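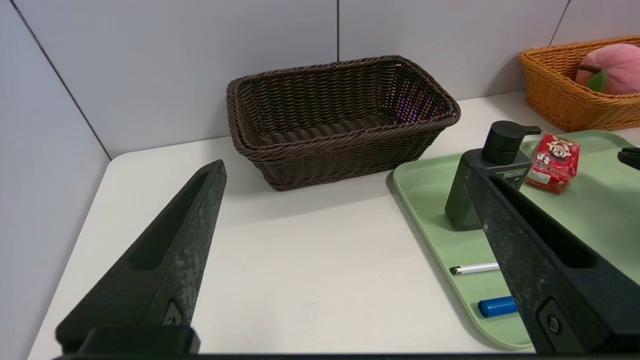 Wrist camera view, fingers open, tray on the right and brown basket at the back.

Orkden Community Help > Small Arms and Tabletop Cells > Calibration and upkeep

Do I really need a full hand-eye calibration every time I touch the fingers?

Posted by tabletop_terry in March

I look after one tabletop cell. It's a Modari arm with a parallel gripper and a small camera on the wrist, working over a white table with walls around it. The job is sorting everyday stuff between a flat green tray and two woven baskets. Pens, bottles, snack packs, a plush peach. Nothing heavy and nothing that needs to be placed like a watch part.

Last month I swapped the fingers for a Bakos set because the old ones had worn smooth at the tips. Since then the picks land to one side. On soft things I would never have noticed, but on a pen lying flat the left finger comes down nearly on top of it and the right one has a lot of daylight. I put a ruler under it and got an offset of 3 mm, always in the same direction as far as I can tell.

Branditz put the cell together for us, so I called them. They told me that any finger change "invalidates the vision chain" and that I need a complete hand-eye calibration, done by them, plus a service plan so it gets repeated on a schedule. I asked which part of the chain gets invalidated by a finger, given that the camera bracket wasn't touched, and got the same sentence again a bit slower.

I'm suspicious for a couple of reasons. The camera is bolted to the wrist. The fingers are bolted to the gripper. I had the fingers off and nothing else. I don't see how the camera can be in a new place relative to the wrist because I turned some screws in front of it. On the other hand, something is off by a distance I can measure, and I am not a vision person.

The other thing that bugs me is that the error isn't quite steady. First thing in the morning it looks worse than it does after lunch. I mentioned that to Branditz too and they said it supports what they were saying. I have a feeling everything would have.

Things I have tried: power cycle, wiping the lens, loading the backup of the settings from before the swap. No change from any of it. I have not run the calibration routine myself. The menu warns you that it overwrites the stored result and I would like to know what I'm doing before I find out whether that's true.

So is the full calibration needed, or is this something I can fix with a wrench? I'm at the cell most days from 8 a.m. and can test whatever people suggest.

3 answers

pixelpusher_ok

Had the same thing on a different arm. Updated the firmware and it went away. Also the white table is bad for vision, you want matte gray or something with a pattern. Cameras hate white. I'd just pay for the calibration, it's their job and then if it's still wrong it's their problem.

 Comment from tabletop_terry: Did you change anything besides the firmware that day?

 Comment from pixelpusher_ok: We had the gripper off to get at a connector, so that went back on too. But it was the firmware.

 Comment from tabletop_terry: OK. The table was white before the swap as well and the picks were fine.

Đạt Cao

I would hold off on paying anyone. You have described a tool offset problem and they are quoting you for a camera problem. Those are stored in different places on most of these arms and you fix them in different ways.

Hand-eye calibration tells the arm where the camera sits relative to the wrist flange. If the bracket wasn't loosened or knocked, that number is as good or as bad as it was the day before. The tool center point (TCP) tells the arm where the spot between the fingertips sits relative to the same flange. New fingers can easily change that one. A finger that is a little longer, or seated a little crooked, moves the real grip point and the arm goes on aiming with the old one.

There is one case where Branditz would be right. If their software does not keep the two apart, and works out the pick position by looking at the fingertips in the image, then yes, changing the fingers changes what it sees. Ask them that directly and ask for the answer in an email. I have seen people go quiet at that point. If they say yes, ignore half of what I write next.

Before you change any number, do the mechanical part. Power off and air off (if you have air) before your hands go between the fingers.

Take one finger off. Look at the face of the mounting block and the back of the finger. You are looking for paint, a burr, a shred of thread locker, a crumb of whatever the cell was handling. It doesn't take much at the base to move the tip, because the finger is long and it multiplies any tilt. I don't trust new parts to be flat either. Lay the finger on a piece of glass and see if it rocks.

Wipe both faces, put the finger back, run the screws down by hand, push the finger against its locating shoulder and hold it there while you tighten. If you tighten one screw all the way first it will pull the finger over and the second screw just locks in the mistake. Go back and forth between them. Use the torque on the sheet that came with the fingers and be wary of a number from a forum, including this one.

Check the screw length while they are out. I was once sent finger kits where the 17 mm screws bottomed out in the block before the head clamped anything. Felt tight, wasn't. If you can wiggle the tip by hand with the screws "tight", look there first.

Then do the other finger the same way and close the gripper slowly at low force. The tips should meet along their whole width. If they touch on one side only, one of them is still crooked and there is no point calibrating anything. Hold a strip of paper between them, close, and pull. It should drag evenly.

Now look through the camera with the gripper open.

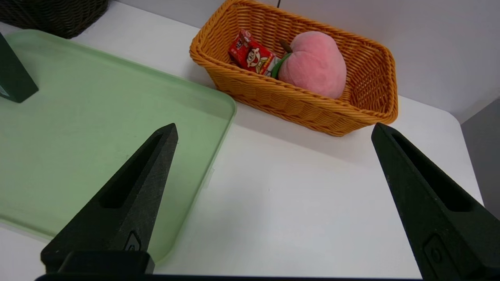 Both fingers should come up from the bottom and lean in toward each other at a matching angle, and the gap should be centered on wherever it was centered with the old set. That last part is why it's worth keeping a saved view from when the cell was known to be good. If you have an old one, flip between the two on the screen. If the table and baskets line up between the views (same arm pose, obviously, and nothing on the table moved) but the fingers don't, the camera stayed put and your fingers are the thing that changed. If everything in the view has shifted, then your bracket did move and I owe Branditz an apology.

I say obviously, but I have watched people compare views from two different poses and conclude all kinds of things. Store a check pose in the program and only compare from there. A basket is a poor reference, too, since anyone who reaches in will push it. Put a small tape mark on the tabletop and leave it alone.

Only after that, re-teach the tool point. The usual way is to fix a pointed pin to the table, close the fingers, and bring the tip to the pin from several different wrist angles. The controller works out the offset. Move the angles well apart. People do it with four nearly identical poses because it's comfortable and then the result is junk in one direction. Write the old values on paper before you save the new ones. A backup you haven't restored from is a rumor, and in your case you restored the old tool values over the new fingers, so of course nothing changed.

About mornings being worse. That is a separate thing and I wouldn't let anyone fold it into the first one. Arms grow a little as the joints warm up, and some small ones drift more than the brochure would like. Test it by itself: run the arm empty through its normal moves for a while, go to the check pose, look at the tape mark, and compare with the same pose from a cold start. If it creeps and then settles, put a warm-up in your startup and move on. You don't need a service plan to run a warm-up.

As for a schedule, I check ours when something has been unbolted or when something has been hit. Calibrating a cell that is working fine is a nice way to get a cell that isn't.

 Comment from tabletop_terry: This is more than I got from two phone calls. Will go through it and post back.

 Comment from slotandpin: Agree with nearly all of this, but see my answer about the camera bracket.

slotandpin

I'm less sure than Đạt that the bracket is innocent. "I didn't touch it" is what I say too, and then I remember I leaned on it with the heel of my hand to get the hex key in. Depending on the gripper, you may have been working right next to it. Put a paint pen line across the bracket screws and the bracket now, so next time you have something better than memory.

A quick way to tell which one is lying to you. Put a pen flat on the tray and let the cell pick it. Now turn the pen a half turn, or put it at the other end of the tray so that the wrist has to rotate to reach it, and pick again. Write down which finger is closer each time, and which side of the table the miss is on. A bad tool point goes around with the wrist, so it will always favor the same finger. A camera error can do that as well, I'm afraid, because the camera is also on the wrist. What separates them is taking the camera out of it: jog the arm to a taught point over a fixed pin with no vision involved at all. If it misses the pin by the same amount, vision has nothing to do with it. Anyone quoting you for a calibration should have asked for this test first.

Do it more than once before you believe it. I like a long dull run before I sign off on anything, and on our cell that was around 130 picks with the misses marked on a sheet. Five good picks in a row tells you very little.

I'd also not load settings backups and change hardware on the same day. You end up not knowing which one did what (see the firmware answer up top).

 Comment from pixelpusher_ok: It was the firmware.

Update from tabletop_terry

Did the fingers over this week. The left one rocked on the glass. There was a thin smear of something hard on the back of it, I'd guess thread locker, and I scraped it off with a plastic blade. After reseating, the paper drags evenly and the offset on a flat pen is down to a bit under 2 mm. Re-taught the tool point on a pin with the wrist angles well apart and now I can't see a bias, though I have not done the long run that slotandpin wants, so I'm not calling it fixed.

The jog-to-pin test missed the pin by about what the picks were missing, with vision off. I did that one before touching anything, and saved the readings.

The cold start drift is still there and I'm logging it from the tape mark. Branditz answered my email about whether their software uses the fingertips in the image. The reply says the system "takes the whole tool environment into account." I've written back to ask if that is a yes.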